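Visit to the Ekov Manipulation Laboratory, December 2024

Members of the Drimer study group were received at the Ekov laboratory by Itsuki Kubo and Brisa Zavala. The visit dealt with a single result, the group's method for teaching an arm to handle kitchen items from demonstrations given by a person.

Ms. Zavala presented the training set, which holds 1,278 demonstrations recorded since April. Each is cut into short segments at the points where the fingers open or close. The policy is trained on the segments and learns separately when to pass from one to the next. Earlier versions were trained on whole recordings and often lost their place after a missed grasp. 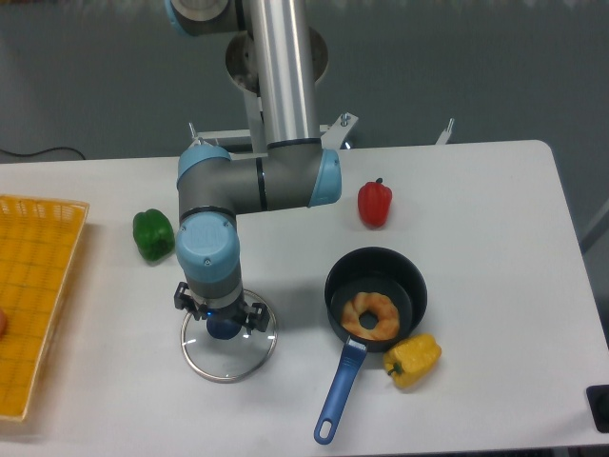
Visitors asked how the method deals with transparent objects. Mr. Kubo replied that depth readings on glass are poor and that the policy relies on color images alone. In the latest test series of 402 trials, 97 ended in failure, most of them during placing. Lifting caused few problems.

Ruwan Karunaratne asked whether the segment boundaries could be found without gripper signals. The laboratory has tried this on pushing tasks, with mixed results, and will share its notes with the study group. The written report on the trials may be requested from Ms. Zavala.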